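Small Parts, Trays and Boxes: Keeping a Worktable in Order

Posted 2018-12-04 by Daranee Kaewmanee in Workshop Tips

Most of the questions sent in since August have been about the same problem. People have a decent table, enough light and enough shelves, and they still lose small pieces. Blocks, beads, spacers, game parts, drawer knobs, the little feet that go under a clock. The tips below are the ones I use at my own table in Ponelton and the ones I pass along at the Bidville sessions. None of them need much money.

Start with a mat

Cover the part of the table where you work. Brown paper is fine. It takes pencil marks, it takes a drip of glue, and when it gets bad you throw it out and put down another piece. Heavy paper lies flatter than the kind that comes as packing in boxes. If yours arrives on a roll, leave it weighted down overnight with the curl facing the table.

Cut the mat a little smaller than the tabletop. You want a strip of bare table showing along the edges so you can tell where the mat stops, and so that it doesn't catch on your sleeve. A mat that hangs over the front edge will be pulled off sooner or later with everything on it.

Tape the two back corners. Leave the front corners free so you can lift the paper and tip the sawdust into a pan.

On a white table, a brown mat also cuts the glare from an overhead lamp. My eyes get tired a lot later in the evening than they did when I worked on the bare surface.

Use a tray with a rim

Anything small enough to roll or bounce goes in a tray. The rim is the whole point. A flat board or a sheet of cardboard won't stop a piece that has been dropped from even a few inches.

Plastic is better than metal for most jobs. It is quieter, it doesn't scratch paint, and it washes in the sink. Rounded corners are easier to wipe than square ones, and small pieces slide out of them without being picked at with a fingernail.

Pick a tray color that is different from the parts. I had a gray tray for years and kept gray screws in it, and I spent a good part of those years patting the bottom of the tray with my hand. Yellow pieces show up well on blue. Dark pieces want a light tray. If you work with a lot of colors, keep two trays and swap them.

Set the tray well in from the edges of the mat. Turn it so that a long side faces the hand you work with, and you won't be reaching over a corner all the time.
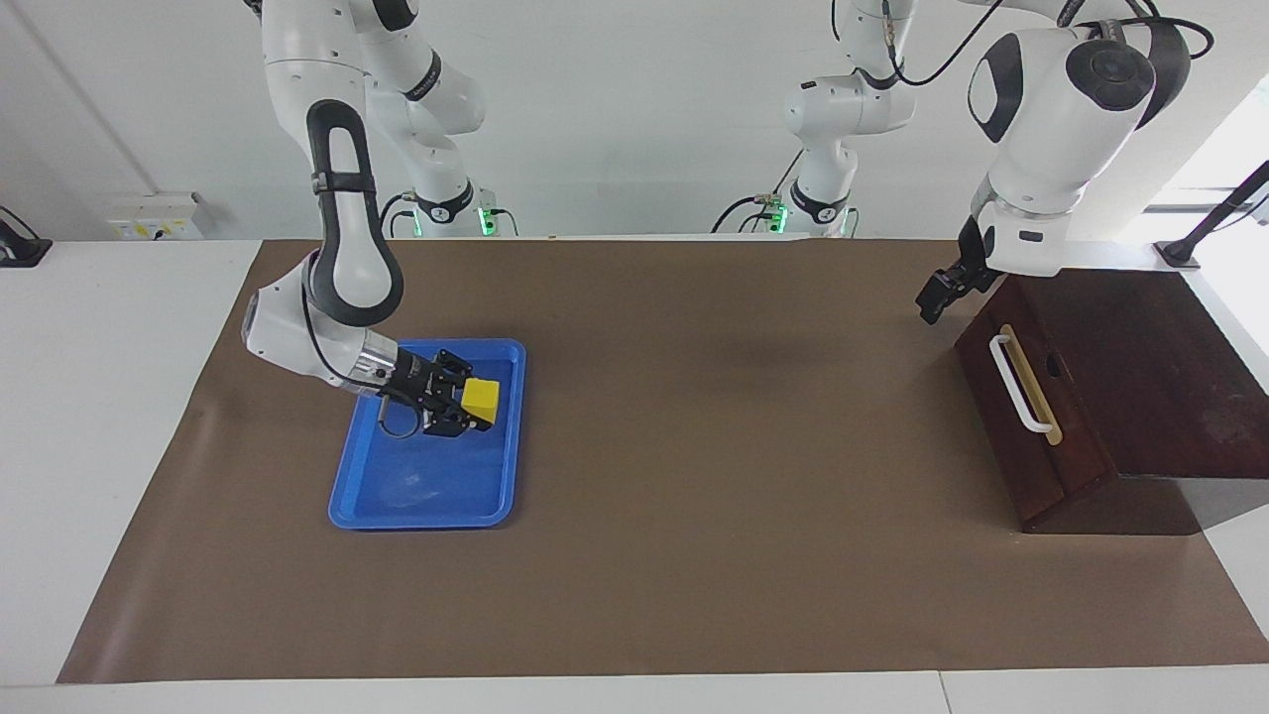

Keep the box beside the tray

The tray is for what you are working on now. The box is for what is finished or waiting. Keep them apart, with a clear space between them, so that you always know which one you just put something into. I work from left to right, with the tray on the left and the box on the right. Left-handed people usually like it the other way.

A wooden box is worth having even if you own plastic ones. It has some weight, so it stays put when you open it with one hand. Old ones turn up at yard sales in Bidville all the time, often with a handle already on. Check these before you pay:

Pull on the handle. If it wiggles, look at the screws. A longer screw will usually fix it, but a split in the wood behind the handle will not fix itself.

Run a hand over the top. Worn patches are fine and can be waxed. Raised grain will catch on cloth and needs sanding.

Smell the inside. A musty box can be aired outdoors for a few dry days. If it still smells after that, leave it for garden tools.

Look for old holes. A small round hole left from a knob or a lock can be plugged with a bit of dowel, or you can put a new knob there.

Waxing a dark box

Dark reddish stains show every scrape. You don't have to strip the box to make it look better. Wipe it with a barely damp cloth and let it dry. Rub in a tinted paste wax close to the color of the wood, wait 20 minutes, then buff with an old T-shirt. Do the worn spots twice. Keep the wax off the inside if you plan to store paper or fabric.

I use the Gruseo paste in the flat can, but any furniture wax of the right shade will do the job. Try it on the bottom first.

White handles get grubby where the fingers go. Take the handle off if you can, wash it with dish soap, and put it back on after the wax has been buffed. Wax smeared onto a white handle is hard to get off.

Sorting without making a mess

Put a small batch in the tray, never the whole jar. For pieces the size of a sugar cube, 12 at a time is plenty. With beads or screws, go by the handful. Spread them into one layer and move them out one kind at a time. It feels slower than dumping the lot and it goes faster.

Don't sort straight from the storage box. You end up digging, and the ones you want go to the bottom.

Set a timer for 30 minutes. When it rings, empty the tray, even if you plan to go on. Whatever is left goes back where it came from or into a bag with a note on it. Bags without notes pile up in a drawer and stay there.

Which side of the table

Reader letters ask about this more than I expected, mostly people who share a table with a spouse or a child. Two people can work across one mat if each side has its own container and the middle stays open. Decide before you start who keeps the tray and who keeps the box. Pass pieces over the middle, and don't let anyone park a coffee cup there.

If you work alone, try both arrangements for a day each. I moved my own box from the right side to the left last winter and moved it back within the week. My cousin did the same and kept it on the left for good — she holds her tweezers in the other hand.

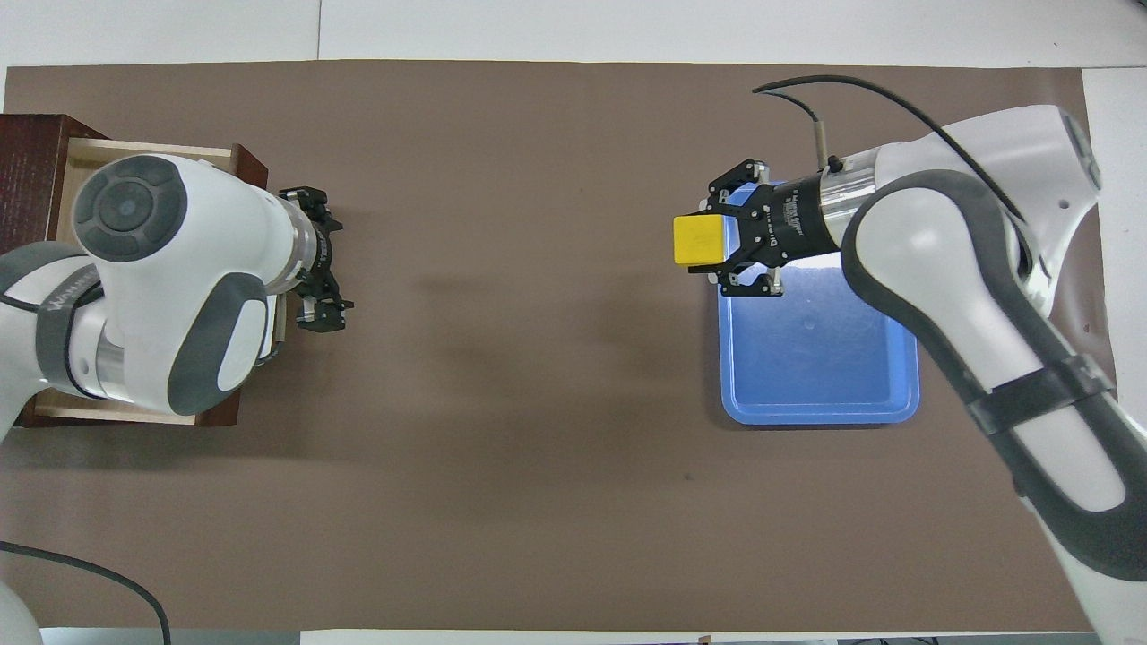
Picking up and setting down is where most of the drops happen, so it is worth being a little fussy about it. Hold a small block by two opposite sides. Corners slip, and a glossy block slips more than a dull one. Keep the tray underneath while the piece is in your grip, the way the blue one sits right under the yellow cube in the picture, and a drop costs you nothing. Lower the piece before you let go. If you use tongs or tweezers, wrap the tips in a turn of masking tape for anything painted.

The same goes for taking things out of the tray. Look at the piece, move it across, set it down, then look for the next one. Two in the hand is how one ends up under the radiator.

Cords on the table

If you have a lamp, a glue gun or anything else that plugs in, run the cord along the back edge and bring it forward only where you need it. A cord lying across the mat will drag the tray sooner or later. Leave enough slack for the tool to reach the front of the table without pulling tight. Cable clips with sticky backs hold well on a smooth white top if you wipe the spot with rubbing alcohol first.

Cleaning up

Empty the tray first, then wash it. Warm water and dish soap, no scrubbing powder — it dulls the plastic, and after that dust sticks to it. Dry it with a towel if your water leaves spots.

Brush the mat toward the front and lift it over the pan. Go through the sweepings with a finger before you throw them out. I find something in there about once a week, usually a screw.

Wipe the bare strips of table last. On white tops, pencil comes off with a plain eraser. Glue comes off with a plastic scraper after it has dried hard. Don't use the blade of a knife.

Close the box and put it back on its end of the table. If yours is too heavy to lift comfortably, stick felt to the bottom and slide it.

Where to get the trays

The hardware store on the Ait Ali side of the square had blue and green ones the last time I went in. Restaurant supply shops carry the same sort of thing and are often cheaper. Ask for item 2175 at the Ponelton shop if you want the size I have. Take a tape measure, and remember that the inside is smaller than the rim.

Next time: what to do with drawers that stick in wet weather. Letters on that subject are welcome at the usual address.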